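# The Short Life of a Chopstick

Disposable chopsticks are graded before they are packed, and most of the grading concerns straightness. A stick that bows along its length will not meet its partner at the tip, and the pair becomes hard to use.
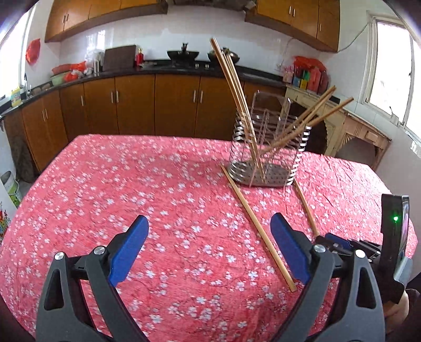 Straightness depends mainly on how the blank was cut and dried. Birch and aspen are usually peeled from a steamed log as a continuous sheet, which is then stamped into blanks. Peeling is quick and wastes little, but the sheet comes off curved and has to be flattened before stamping. Bamboo is split along the grain and keeps its line better. It also wears out blades sooner.

Ming-te Lau ran the drying rooms at Stikura for most of his working life and now advises smaller mills. His view is that buyers look too hard at species and not hard enough at moisture. "Two batches from one log will behave differently if one has been rushed," he says. "The fast one looks fine in the carton. Open it in October and half of it has moved."

At Orkness, where he set up the present drying line, each batch is held in racks with gaps between the layers and turned once. Samples of 100 are drawn from every batch and rolled down a sloping glass plate. Round sticks that wobble are set aside and the batch is dried again. One recent run of 3,885 pairs was held back on this test, then passed after a second spell in the racks.

Finish is the other variable. Cheap pairs are tumbled together in a drum until the edges soften — a noisy process that removes splinters but leaves a dull surface. Better ones are sanded singly. Lacquered sticks, meant for washing and reuse, need several thin coats, and the tip is often left rougher or cut with fine rings so that it holds noodles.

Oosthuizen, an importer that supplies restaurants, lists 428 lines of tableware and only 2 of them are untreated wooden chopsticks. Both are birch. The firm dropped its aspen line after complaints about pairs that split unevenly when pulled apart, a fault Lau puts down to the depth of the centre groove. Too shallow, and the break follows the grain instead of the cut. The groove is now checked with a gauge at the start of each shift.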